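Loretta Pettigrew had agreed to come to the shop on one condition, that she wouldn't have to be excited about anything.

"You'll be a little excited," said Iulian Pop.

"I spent 11 years at Demcombe fixing sorting machines that were supposed to fix themselves. I'll have coffee."

He had been building Nitis since April, mostly at night, mostly from parts that other members had given up on. It was going to be a pair of arms for a kitchen. Right now it was a shoulder bracket, a box of motors from Flenora, and a great many opinions. The arms would learn from people, Iulian said. You put on the gloves, you did the job, and the program took notes.

"What job?"

"Beans."

She set down her bag. "You've got up to 50 people paying dues in this place, and the future is beans."

"Beans are hard! They roll. Yordanov tried it with rice and it was a mess in a completely different way."

She went over to the white table anyway and stood where she could see.

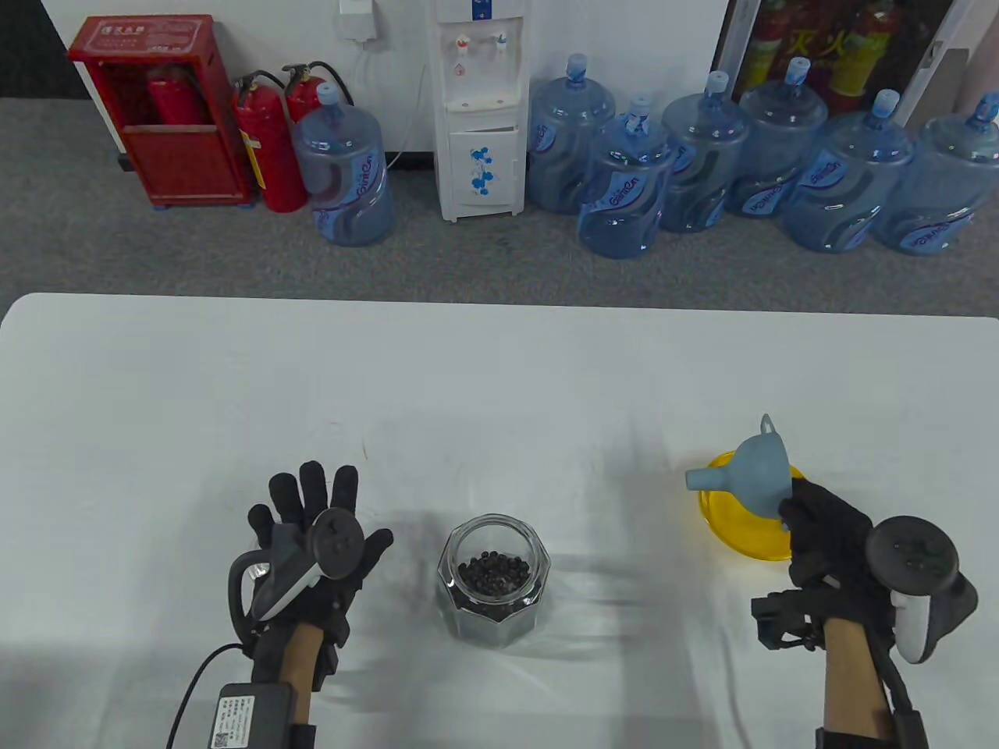 ## The second cup

Loretta drank her coffee and found that it was bad, which cheered her up.

"So the gloves know where your hands are," she said.

"More or less. The controllers do."

"And do they know where the beans are?"

Iulian looked at the ceiling for a bit. "The camera helps with that."

"Helps." She had written that word in a lot of reports. At Demcombe it had usually meant that a man named in the next paragraph was standing beside the machine with a broom. "Say the jar's a different jar. Say somebody bumps the table. What does Nitis do then?"

"It needs more examples."

"How many more?"

"More," said Iulian, and she laughed, not very kindly.

She asked him to show her the arms. He lifted the sheet off the bench by the door. One elbow bent nicely. The other one clicked and stayed where it was, and he covered it again as if it were asleep.

"That's a wiring thing," he said.

"It's always a wiring thing."

They went back to the table. He had a plan for five jobs by the end of the year - beans first, then bowls, then three he hadn't picked. She had a plan to be home by 11. 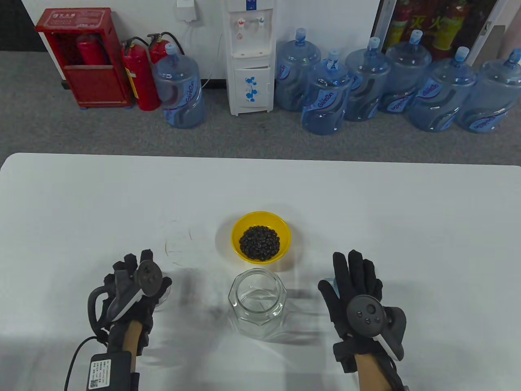
"My mother did this every Sunday," Loretta said. "Black beans, yellow bowl. She talked on the phone the whole time and never looked down once. You want to teach it something, teach it that."

"I could record you."

"No."

"You'd only have to wear them for ten minutes."

"I said no, Iulian." But she had picked up the spare glove from the shelf and was pulling at the strap, checking the stitching, the way she used to check other people's work before she signed for it. The strap was badly sewn. She told him so. She told him the cable needed a clip, too, or it would catch on a sleeve sooner or later and drag somebody's controller off the table.

He went to find a clip. When he got back, she had the glove on up to the wrist and was asking where he kept the thread.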